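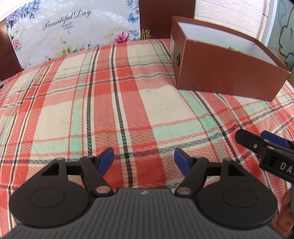

Plaid bedspread in coral, cream and mint.

1/ The Sovley Textile Library reopens its household lending collection on April 16, 2025. Members may again borrow blankets, bedspreads and table linens for study at home. The terms of loan have changed since March and are set out in this thread.

2/ Each member may hold up to 3 pieces at one time. The loan period is 20 days. One renewal is allowed, provided no other member has placed a request for the piece.

3/ Requests are made at the Pilley Street desk or by telephone. The online request form is closed while the catalog is being moved. Requests already sent through the form will be honored in the order received.

4/ Borrowed pieces may be used on a bed or table. They may not be washed, ironed, pinned or cut. Spills should be blotted with a plain white cloth and reported when the piece is returned.

5/ Please fold along the existing creases and return each piece in the cotton bag supplied. Plastic bags will not be accepted at the desk.

6/ The Sokulska bequest, 60 pieces of domestic weaving, remains for reading room use only. Appointments last one hour. Pencils only, please.

7/ Hatsue Furukawa has been appointed Keeper of Loans. Questions about overdue items, damage or lost bags should be addressed to her office. Masanobu Higuchi continues as head of conservation.

8/ Mr. Higuchi will lead a class on mending woven covers in the Sugiyama Room. There are 8 places. Members should bring their own needles and a piece they own. Library pieces may not be used in class.

9/ Late fees from the winter closure have been canceled. Members who paid one may ask for a refund at the desk with their card and receipt.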